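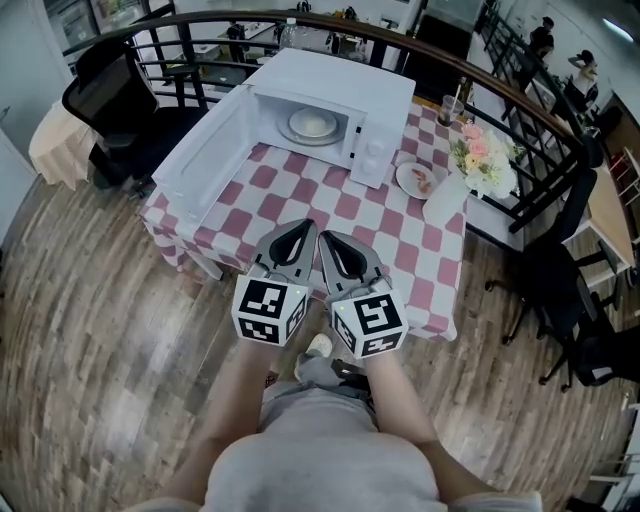
生活機器論 第8回 講義資料
電子レンジによる再加熱と卓上での配膳

1. 今回の範囲
前回は誘電加熱の原理を扱った。今回は、ターンテーブル式の電子レンジを食卓上に置いて使う場合の操作、器の選び方、周囲の物の配置を扱う。オーブン機能および蒸気機能は次回に回す。

2. 機器の形式
操作部の形式は、つまみ式とボタン式に大別される。つまみを上下に二つ並べた機種では、一方を出力、他方を時間に割り当てるのが一般的である。割り当ての上下は機種により異なるため、使用前に表示を確認すること。
つまみ式の時間設定は機械式タイマーによるものが多く、短時間側の誤差が大きい。1分未満の設定では、いったん長めの位置まで回してから戻す。
扉は横開きが多い。左に開く機種では、扉の左側に扉幅と同じだけの空間が必要になる。卓上設置ではこの空間に物を置かない。

3. 庫内の皿と器の位置
ガラス製のターンテーブルは、回転により加熱むらを減らすための部品である。ローラーの上に正しく載っていない場合、回転が止まるか異音が出る。
器を1個だけ加熱する場合、中央に置くと器の中心部は回転してもほとんど移動しない。深いボウルでは中央が低温のまま残りやすい。次のいずれかで対処する。
・器を中心から少しずらして置く
・加熱を2回に分け、間に一度かき混ぜる
・固形物は縁側に寄せ、中央を薄くする

4. 器の材質
磁器、耐熱ガラスは使用可。金線、銀線の入ったものは放電のおそれがあるため不可。白無地の器であっても、裏面の表示がない場合は材質が確定しない。確認できないものは使わない。
樹脂製の器は耐熱温度を見る。耐熱80℃の容器は、油分の多い食品では表示温度を容易に超えるため、本科目の実習では用いない。透明な樹脂製のカップは冷たい飲み物用とみなし、庫内に入れない。ストローも同様とする。

5. 卓上の配置
小型の正方形の卓を使う場合、電子レンジを奥側に置くと手前に配膳面を確保できる。原則は以下のとおり。
(1) 吸気口と排気口をふさがない。必要な離隔距離は機種ごとの説明書に従う。
(2) 加熱しない食品の皿は、扉が動く範囲の外に置く。左開きなら右側とする。
(3) 飲み物は倒れた場合に電源部へ流れない位置に置く。
(4) 花瓶は角に寄せる。ただし卓の縁に近すぎると、クロスを引いたときに落ちる。花や葉が排気口にかかる高さのものは避ける。
(5) テーブルクロスの垂れは、椅子の座面にかからない長さとする。
格子柄のクロスは、皿や器の位置を揃える際の目安として使える。実習ではクロスの格子を座標として配置図を描く。

6. 取り出しの手順
加熱終了後、扉を全開にしてから器に触れる。半開きの状態で手を入れると、肘が扉に当たり器を傾けやすい。
器は両側から支え、まず水平に手前へ引き、ターンテーブルの縁を越える高さまで持ち上げる。縁を引きずると皿ごとずれる。置き場所は取り出す前に空けておく。
液体は突沸の可能性があるため、加熱後30秒は庫内で静置する。
取り出した後はターンテーブルの位置を確認し、扉を閉める。

7. 計算例
水151gを20℃から60℃まで加熱する。温度差は40K、水の比熱を4.19J/(g·K)とすると、必要な熱量は
151×4.19×40≒25300J
高周波出力500W、吸収効率を80%と仮定すると、所要時間は
25300÷(500×0.80)≒63秒
となる。器への熱の移動と蒸発は無視した。つまみ式タイマーでは63秒を正確に設定できないため、1分で止めて温度を測り、不足分を追加する。

8. 課題
A4用紙1枚に次の内容をまとめ、次回の開始時に提出すること。
・自宅または実習室の電子レンジについて、扉の開く向き、操作部の形式、高周波出力
・その機器を卓上に置く場合の配置図(真上から見た図、縮尺を明記)
・上記の計算例を自分の機器の出力で解き直した結果
高周波出力と定格消費電力を取り違えた答案が毎年ある。銘板の記載を写し、どちらの値を用いたかを書くこと。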